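Subject: Re: [arnlow-rfc] Saturday kickoff and the lower field

On Monday the fixtures list wrote:

> Weveck have asked if we can move the second team game
> up to 12 so their bus can make the return trip before
> dark. They also want to know if the lower field is fit
> to play on or if we'll be using the one by the road.
> Can somebody who has been down there let me know
> tonight?

I walked the lower field this morning. The end nearest the creek is soft but the rest is fine, and the lines are still good enough that we only need to redo the 22 on the clubhouse side. I'd say play on it. The field by the road has the under-14s on it until 11:30 and they always run over.

A 12 kickoff is OK with me. I've told the front row, and so far I have 20 names for the day, with 2 of those only free for the first half. If you told me yes last week and haven't heard back from me, you're in.

The first team game stays at 2. Gallthorpe have confirmed they are bringing their own touch judge, so we need one from our side for each game. If you've done the course and can spare the time, reply to me off list. 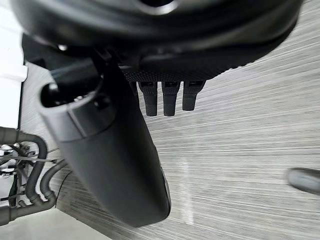
On the match balls, we have four that hold air and two that don't. Please stop putting the bad ones back in the bag. I've marked them with tape and left them on the shelf in the shed.

The Smadi tournament money has cleared. After the entry fee and the bus we have $567 left, and it stays in the travel account until May. Two people asked if it could go toward new tackle bags -- I'm not against that, but we should bring it up at the next meeting and not settle it over email.

Jerseys: the second team is in the old green set on Saturday. Number 12 is still missing. Check your car trunk, because it was last seen after the away game at Gallthorpe and it isn't in the wash bag.

Be at the clubhouse by 10:45 if you're playing in the early game. The gate on the creek side will be locked, so come in from the road and park on the gravel.

Second team manager
Arnlow RFC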